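We use cookies to keep this site running. By continuing you accept our cookie policy.

Workshop notebook, dye bench
April 26, 2020

Back on the walnut hull bath today, batch 7, and I finally have something I like! The Madcombe hulls soaked overnight in the big enamel pot and I held them at 166 degrees (Fahrenheit, Solveig, before you ask) instead of letting the thing boil like last time. Boiling gave me that flat, muddy brown. Keeping it down got me a proper warm brown with a bit of red in it.
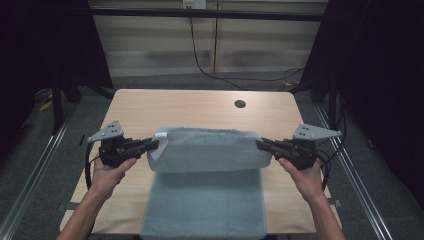
I split the wool into 4 skeins. Two were mordanted with alum, one with a splash of iron, and one went in plain. The plain one took color nearly as well as the alum pair, so I'm wondering if I've been wasting alum on walnut all this time. The iron one came out almost black, way too harsh, and it feels scratchy too. Half the iron next time, and a shorter dip.

The Imdale yarn is still my favorite for this. The Henríquez stuff is softer but the plies drift apart once it gets hot, and then I spend the evening picking at tangles.

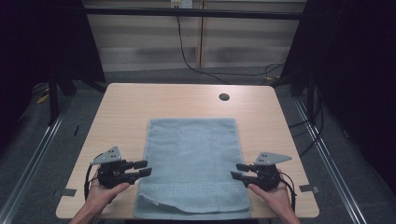 Still to do: lightfast strips in the south window, leave them up through May. Solveig Moen wants 2 ounces of the red-brown for her mittens (tag it before somebody knits it!). Strain the bath and save it, there's plenty of color left. And order a new thermometer, the old one sticks.

Print this page | E-mail this page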